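Learning to breathe out

I had my second pool session on Saturday and I have been boring everyone I know about it ever since, so now it's your turn. Get yourself a cup of something.

Some of you will remember that back in April I wrote a rather gloomy post about turning down the chance to go snorkeling with my cousins, and how I sat on the boat with a towel over my knees and pretended to be very interested in my book. I got some lovely notes after that one. One of them came from Diane Paquette, whom I hadn't spoken to since we both worked the front desk at the clinic, and she told me about a little scuba club over in Grerkau that runs sessions for people who are nervous in the water, or who have bad joints, or who just haven't been swimming in a very long time. I am all of those people! I wrote down the phone number and then left it under a magnet on the fridge for months, as you do.

Well, I finally called. The woman who picked up was Jade Hiebert, who turned out to be the instructor as well, and she didn't try to sell me anything. She asked what my knees were like and whether I minded having my face wet. I said my knees were terrible and that yes, I minded very much. She said that was fine and to bring a warm sweater for afterward. There was a medical form to fill in, and I had to get my doctor to sign off on it because of my blood pressure pills, so if you're thinking of trying this yourself please do that part early. Mine took 19 days to come back and I fretted through every one of them.

The first session was mostly sitting on the steps in the shallow end, in a wetsuit that took two people to get me into. (I had been warned about wetsuits. I had not been warned enough.) We practiced putting our faces in with the regulator, and I came up over and over, sure that I wasn't getting any air, when the only trouble was that I kept breathing in and forgetting to let it go again. Jade held up her hand and moved it slowly down through the water and told me to follow it with my breath. Long breath out, little bubbles. I thought about that hand all week, in the car, at the sink, waiting for the kettle.

There were four of us in the group. Lahcen Kamel is the oldest at 83, and he was a strong swimmer when he was young and then had a stroke, and his left arm doesn't do much on land. In the water it floats up beside him like it's on holiday, he says, and I did see it, drifting along quite happily while the rest of him got on with things. Audrey-Anne Gill uses a chair and gets in with the hoist, and she is by far the best of us. She was down on the bottom of the deep end picking up rings while I was still arguing with my mask strap. Maëlle MacLeod is the quiet one. She came along to keep Audrey-Anne company and ended up in a wetsuit herself.

So, Saturday. I had hardly slept. I ate half a banana in the parking lot and very nearly drove home, and then I saw Lahcen going in with his bag over his shoulder and felt too silly to leave. Jade started us off back on the steps, and then we walked out until it was up to our chins, and then she gave the signal and we all let the air out of our vests and sank. It's only 3 meters at the deepest point. I know that is nothing to people who swim around shipwrecks. I knelt there on the tiles with my terrible knees not hurting one bit and I looked up at the light moving on the surface, and I breathed out, and I could hear it going past my ears. I don't have a better way of telling you what it was like. It was loud and peaceful, both together.

I stayed down long enough that Jade had to tap my shoulder. When I came up I cried into my mask, which then fogged, and Maëlle squeezed my arm and passed me the rinse bottle.

My ears were sore that evening, since I'd been late in pinching my nose on the way down, and I've been told to start sooner and do it more gently. I also bought my own mask. The rental one leaked at the cheek and I have a narrow face. I tried on every one in the shop, poor man, and went home with the very first one he had handed me. It is bright yellow. I keep it on the dresser where I can see it.

A few of you asked about cost. The sessions are cheap because the club owns its gear and the pool lets them have the late slot, but you do pay for the mask, and you'll want fins eventually. I'm putting mine off until after the holidays. There are also 2 places open in the next beginner group, so if you live anywhere near Grerkau, write to me and I'll pass along Jade's number.

The next one is a week from Saturday, and we're going to try swimming a whole length along the bottom. I've been practicing my breathing out on the stairs, and I am trying very hard to remember about my ears.
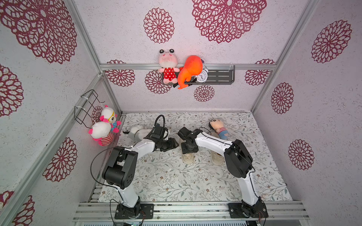
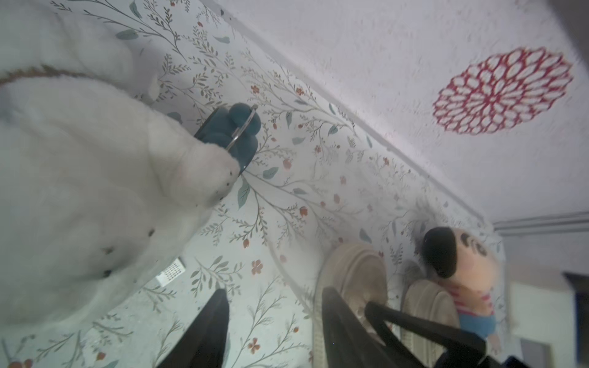
Plush toys and a leafy print, in both of these.

Thank you for reading all the way down, and do tell me in the comments if you've ever gone back to something you'd given up on. I do love hearing from you.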